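3.2 Collection of Shelf Handling Demonstrations

The retail portion of the Gultilham set was recorded in working stores and covers the retrieval, turning and return of packaged household goods. Our earlier bench recordings, made on a single flat table with widely spaced items, gave a policy that reached well but closed its grasp poorly whenever a second item stood within a finger's width of the target. Store shelves supply this kind of crowding without any arrangement by the experimenters, and we therefore left the stock as the shop staff had placed it.

Demonstrators wore a head-mounted camera and used their bare hands. We chose this over teleoperation for reasons of cost and pace. A teleoperated retrieval on the Jelton platform took about 12 times as long as the same retrieval by hand, and most of the added time went into small corrections near the shelf lip. The drawback is that hand recordings carry no joint commands, and the action labels must be recovered afterward (Section 3.4).

Each demonstrator received a short written sheet before the session. It asked for both hands to stay in view during contact, for the head to be kept still while the grasp closed, and for items to be returned with the front label facing out. It did not prescribe a grasp. Early pilots in which we specified one-handed or two-handed contact produced stiff motion and frequent restarts, and the instruction was dropped. Bracelets, watches and sleeves were permitted, as we did not want a hand detector that depends on a bare wrist. 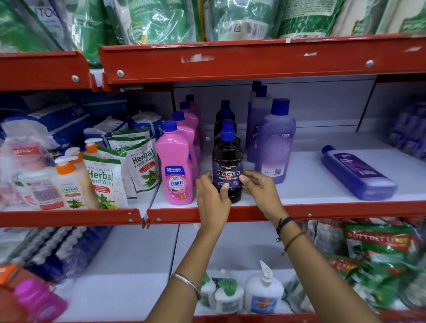
Figure 3. Two-handed grasp on a bottle of floor cleaner, from the head camera. Two further bottles of the same brand stand directly behind the target.

Sessions were cut into episodes by hand. An episode begins at the first frame in which a hand moves toward the shelf and ends when both hands have left it. After cutting, the retail portion held 1222 episodes across seven product groups. Floor cleaners and hand wash were kept as separate groups even where a store shelved them side by side, because their containers differ in stiffness: a refill pouch gives under the fingers, while a rigid bottle can be treated as a fixed shape during the lift.

3.3 Annotation

Every episode carries three layers of labels. The first is a contact interval for each hand, marked separately. The second is a target mask, drawn at the start of contact and propagated forward, with manual repair wherever the fingers hide more than half of the item. The third is a list of neighbors, meaning any item close enough to the target that a gripper of the width used on our arm would touch it on approach. Items of the same product as the target are flagged within this list. The flag proved useful in training. Repeated packages in a row are the most common source of mask drift, as the propagation tends to jump from the held item to its twin as soon as the two separate in depth.

Label text was transcribed only for the target, and only where it could be read without guessing. Partly covered words were entered as unreadable, even when the annotator knew the product. We found that annotators who filled in such words did so inconsistently, and the language-conditioned model then learned to associate full product names with views in which no such name could be seen.

A second annotator at Zarkwood relabeled 70 episodes drawn at random. Agreement was high on contact intervals and target masks and lower on the neighbor list, mainly for items lying on their sides or standing deep in the shelf. We kept the first annotator's neighbor lists in all cases and report results both with and without them in Section 5.

3.4 Recovering Actions

Wrist and fingertip positions were estimated per frame and lifted to a shelf-aligned coordinate system, using the front edge of the shelf as a reference line. Two-handed grasps were mapped to the Aranda dual-arm setup by assigning one gripper to each hand and placing its closing axis along the line between thumb and middle fingertip. Where the fingers wrap around the front of a container, the thumb is often hidden for the full length of the contact - in these episodes the axis was taken from the last frame in which it could be tracked, and the episode was given a lower weight during training.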